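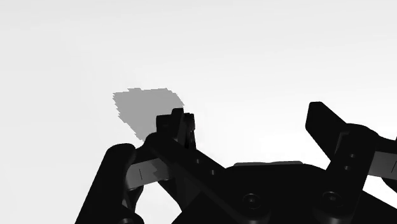 July 30, 2026

Second pass on the Prarneck trailer today, and I'm much happier with it! Stella Magesa sent notes on the break-up clip (the one in the ferry café) and she's right, it gives away far too much of the ending. I've trimmed 12 seconds off the front and let the silence after her line run on a bit.

Music is still the temp track from Drustidik, far too loud under the dialogue, sorry to anyone who opened the April version on headphones. Shot 47 needs regrading, she looks green.

Next: captions, then send to Tadutmont.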